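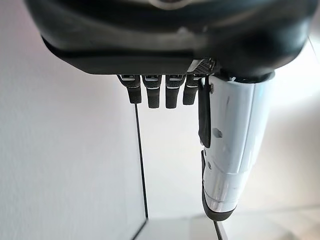 Robotic hand, fingers pointing down

Progress report, Palumbo community recipe trials, November

Recipe testing is on schedule. Testers cooked 171 of the planned recipes, and 30 were sent back for changes – mostly oven times and salt. 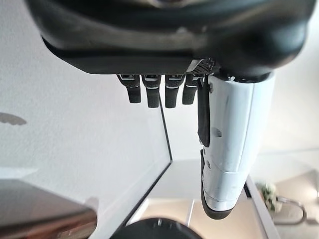 Reading time: 1 min

Noura Hattar has rewritten the braising section. Two bean stews still come out thin at the larger batch size and will be retested with less stock. Grocery spending stands at $2,023, with $744 left for the baking trials. Isauro Serrano will run those on Sunday mornings. We request no change to the budget.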